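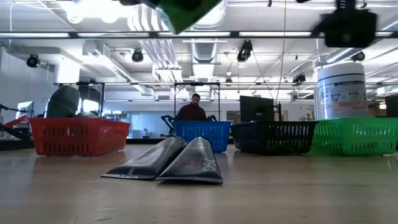
Manuals > Ridgate Sorting Set > Section 2: Setting up the table

2. SETTING UP THE TABLE

The Ridgate set comes with plastic baskets in several colors. The colors mean nothing until you decide they do, so decide now, before the fabric comes out.

2.1 Placing the baskets

1. Clear the table. Mail counts as something on the table.
2. Stand the baskets in one row along the far side, long edges facing you. Leave the near side open for folding.
3. Put the widest basket at one end. It will fill up first wherever you put it, and at the end it can bulge in peace.
4. Give each color one job and write it on the card in the lid pocket. "Miscellaneous" may be used once.

NOTE: The slots let you see how full a basket is. They also let drawstrings out. Tuck them in.

CAUTION: Do not load any basket past 300 ounces. The rim will hold. Your wrists are not covered by the warranty.

2.2 Sorting thin fabric items

1. Set out no more than 2 items at a time near the front edge.
2. If an item stands up by itself, press it flat from the peak down. Crinkled fabric will rise again as soon as you look away. Press it again.
3. Turn any printing face up so you can read it without unfolding everything later.
4. Fold in thirds and place in the basket you chose in 2.1. Changing your mind is allowed until the card is in ink.

NOTE: Owners of the older Mellonby baskets can mix them into the row. The rims don't match and the sets won't nest, a fact Mellonby owners tend to bring up first.

CAUTION: Slide baskets on a glossy tabletop only after wiping their feet. Grit leaves scratches, and the scratches are permanent.

Filed under: Home Storage, Setup Guides
14 shares | 3 comments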